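**Ticket: right grasper does not hold thread, knot tying on the practice pad**
Product: Vultard training kit, two arms, with suture pads from Valwood
Opened by: Noemí Serrano, Escobedo skills room
Assigned to: Rutilio Contreras, Vultard support
Status: waiting for parts

**Noemí Serrano, first message**

Good morning. We have the kit on trial until the end of March, and I must write a review of it for my department before we decide to buy. The problem is with the right arm only. When we tie a knot and pull the thread tight, the thread slides out of the jaws on the second throw. The left arm holds well with the same thread and the same pad.

What I have tried already:

- Restarted the console and both arms, two times.
- Ran the jaw calibration from the service menu. It finished with no error.
- Cleaned the jaws with the small brush from the kit and a dry cloth.
- Changed to a new thread from another packet.

After the calibration it was better for 4 knots, then the same problem came back. The usage counter of the right instrument shows 500 cycles. In the manual I read that the instrument is good for 3000, so I do not think it is worn out, but please correct me if I understand this wrong.

**Rutilio Contreras, reply**

Hello Noemí, thank you for the clear list. You read the manual correctly, 500 is low for this part. Three questions:

1. Does the thread slip when the jaws are fully closed on the screen, or does the screen show them a little open?
2. Do you wet the pad before the exercise?
3. Can you attach one picture from the right wrist camera, in the middle of an exercise, with the pad as you normally use it?

Please do not run the calibration again before I answer. Each run writes over the old values and I would like to compare them.

**Noemí Serrano**

1. The screen says closed, grip force 9. This is the highest value the menu lets me choose.
2. Yes. The Valwood leaflet says to wet the pad so that the surface moves more like tissue. My colleague Damián Beltrán uses more water than I do, and he has the problem more often.
3. I attach it with this message. It is from Damián's session, right arm. The knots on the pad are from several people, so please do not judge all of them as mine.

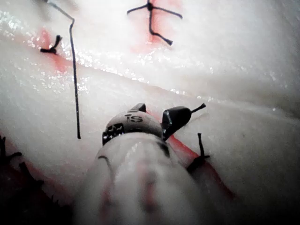
I also exported the log of the same session. In the log the right jaw motor reports "target reached" every time, also when the thread slides out. For a user this is confusing. If the motor believes it is closed and the thread is free, I would expect at least a warning on the console, and I will mention it in my review.

**Rutilio Contreras**

Thank you, both files arrived. I cannot see from one picture if the jaw surface is damaged, but I can see how shiny the pad is, and black thread on a wet surface like this picks up a lot of moisture. I would like to separate the two causes. Please do the following test:

- Dry the jaws and use a dry thread. Do not wet the pad.
- Tie a few knots with the right arm pulling and write down which ones slip.
- Exchange the two instruments, left to right, and do the same again.

If the slipping moves with the instrument, the instrument is bad. If it stays on the right side, I will look at the arm.

About the warning: the motor knows its own position only. It has no sensor for the thread. I have passed your comment to Noemí Ponce in product, who keeps the list of requests.

**Noemí Serrano, Saturday, 11:20**

I did the test this morning, when the room was quiet.

- Dry pad, original position: the right side slips, but less than before. The left side does not slip.
- Dry pad, instruments exchanged: now the left side slips and the right side holds.
- Wet pad, instruments still exchanged: the left side slips on almost every knot.

So the slipping goes together with the instrument. I also looked at the inside of the jaws with a hand lens – the small teeth near the tip of the suspected one look flatter to me than on the other instrument. I am not an expert in this.

**Rutilio Contreras**

This is a very good test and it answers my question. The water makes it worse, but the instrument is the cause. I opened a replacement under the trial agreement, no cost for you. Yesenia Cárdenas in our Viltlow warehouse will send it and write to you with the tracking number. Please keep the old one, do not clean it again, and return it in the same box.

Until it arrives you can work with the pad less wet, and let the good instrument do the pulling.

**Noemí Serrano**

Understood. I have put the good instrument back on the right arm and a paper label on the bad one.

Two questions for later. Must I calibrate after I install the new part? And does the cycle counter start from zero, or does it stay with the arm?

**Rutilio Contreras**

Yes, one calibration after you install it. The counter is stored in the instrument, so the new one starts from zero. I leave the ticket open until you have tied some knots with it.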